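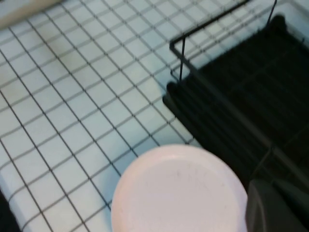
L. Vieira
Fiction contributor

May 22, 2020

The Plate

The job was to put a plate in a rack. I had done it 283 times since March, and Vomitz wanted 770.

I worked in the back half of a building in Lonotberg that used to sell carpet. The arms stood at a counter in the next room, and I sat at a desk with a pair of handles and two screens. When I closed my hand, the gripper closed. When I leaned too far, it leaned too far, and the system wrote that down along with everything else.

The plate was pale pink. The rack was black, and so was its tray, and on the wrist camera the wires got lost against it if I came in low. I learned to come in high and wait. The training sheet said not to wait. It said a pause teaches the arm to pause.

"You hesitate before the rack," my supervisor told me the first week.

"I'm looking for the wire."

"Look while you're moving."

So I looked while I was moving. My numbers got better. I dropped one plate, which didn't break, and the run was thrown out.

At home I had a rack too. My mother washed and I dried, the way we had always done it, though there was a good dishwasher under the counter. She had never asked much about my work. She knew it was robots and that it paid more than the bakery.

"What do you teach it?" she said one night.

"Dishes."

She turned off the water. "Who taught you dishes?"

"You did."

"I don't remember that."

I didn't either. I remembered standing on a stool and getting my sleeves wet. There must have been a first plate, and she must have held my wrist for it, but I couldn't find it anywhere. She handed me a bowl and turned the water back on.
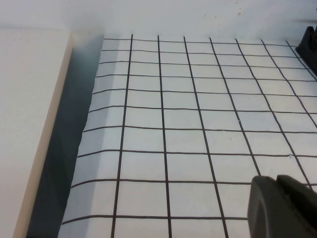

3 min read

The other end of the station had a sheet of white paper with a grid on it. The lines were black and wavy, done by hand, and the paper curled up along one side. I used it to get my bearings. Before each shift I picked a square and brought the gripper over it, then picked another. You could tell from that how the arm was going to behave. Some mornings it ran a little ahead of you, and some mornings it felt like pulling a cart.

The company had software for this, called Gerar. It took 24 minutes to run. The paper took less than one.

In the eighth week they let the arm try on its own. I was told to keep my hands on the handles but not to press. A few of us stood – I was the only one sitting – and watched the screen.

It picked up the plate cleanly. It came across the tiles faster than I would have. Then, just short of the rack, it stopped.

It stayed there for nearly two seconds. I felt my hands tighten and made them let go.

"There it is," my supervisor said. "That's you. That's the early runs."

The arm went in high and set the plate between the wires.

They talked about cutting the early runs. There were 8 days of them, and someone thought the pause would wash out if they did. I was asked if I minded, and I said no, it was their data. I filled in the form. Where it asked for comments I wrote that the wires were hard to see, which I had written before.

That night my mother washed and I dried. She held a plate over the rack and stopped, with the water running off it, and looked for the gap. Then she put it in.

I had dried that plate most nights of my life. I asked her to do another one, and she said there were plenty, and passed me the towel.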